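Section 4: Good practice at the bench

Welcome to the part of the Jidia bench guide that people tend to skip on their way to the fun bits. We'd ask you to sit with it for a few minutes, ideally with a cuppa, before you send the arm anywhere near the table. These are the house rules we use at Warkby, and they sit alongside whatever your own site safety officer asks of you. If the two ever disagree, follow the stricter one.

4.1 Before you switch on

1. Walk once around the enclosure and look at the arm from every side you can reach. You're after loose covers, stray tools and anything leaning where it shouldn't.

2. Follow each cable with your eyes from the arm back to where it leaves the table. A cable needs enough slack for the longest reach in your program, and it should never run under the thing you're asking the gripper to pick up.

3. Set out the objects for the task and take everything else away. For the desk tidy task that means the mouse and its mat, placed by hand while the arm is in its hold state.

4. Set the speed limit to 30 per cent on the Brendar pendant. Please do this even if the program ran beautifully yesterday.

CAUTION: Keep hands, sleeves, lanyards and long hair outside the enclosure whenever the drives are live. Reaching in "just for a second" is how most pinched fingers come about.

4.2 Approaching the object

5. Bring the gripper over the object in small steps and stop while there's still clear air between them. Have a good look from the side as well as from the front, and take your time over it – a mouse is a low little thing and easy to misjudge.

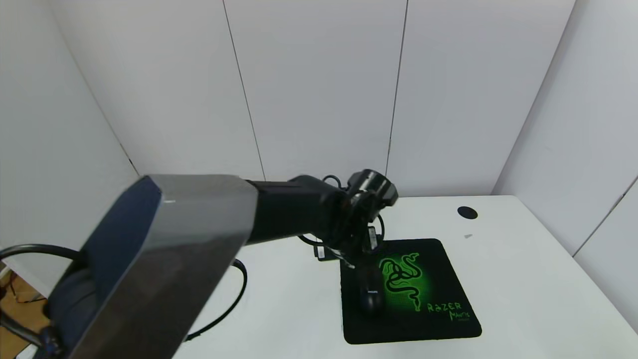 Do I need to hold the enabling switch the whole time I'm jogging the arm?
Keep it held in the middle position for every jog move, and let it go as soon as you want the arm to stop. Squeezing it hard will stop the arm too.

6. Lower the gripper at the slowest jog setting. If the fingers touch the table, stop, raise the arm and re-teach the height. Please don't be tempted to let the fingers slide along the surface until they find their spot.

7. Close on the object gently. The Vương gripper settings page lets you choose a closing force, and for ordinary desk items you'll want to start at level 2 and work up only if the object slips.

NOTE: Soft mats can move a little when something is lifted off them. Check the position of yours between runs, and square it up by hand if it has wandered (drives off first, of course!).

4.3 Checking the work area with the wrist camera

8. Raise the arm, open the fingers fully and bring up the wrist view. Both fingertips should be in sight with the mat and the tabletop beyond them, and you should be able to make out the cable grommet toward the back of the desk. 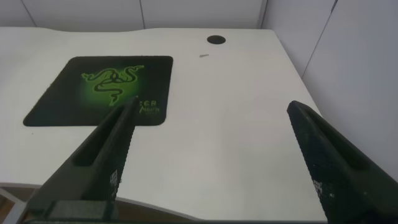 How often should the wrist camera be cleaned?
Wipe the lens with a dry microfibre cloth at the start of each shift, and again if the picture looks hazy. Leave sprays and solvents in the cupboard.

9. Look over the open part of the desk for scraps and crumbs. Small bits are easily missed, so clear away any you find before the next run.

10. Save the view with your run notes, then write your initials and the program name in the bench log.

CAUTION: If the view freezes or goes dark, press stop and leave the arm where it is until the picture is back.

4.4 When you're done

11. Send the arm to its rest position, switch off the drives and hang the pendant on its hook with the cable coiled loosely.

12. Service the gripper every 600 hours of running time, following the steps in Section 7.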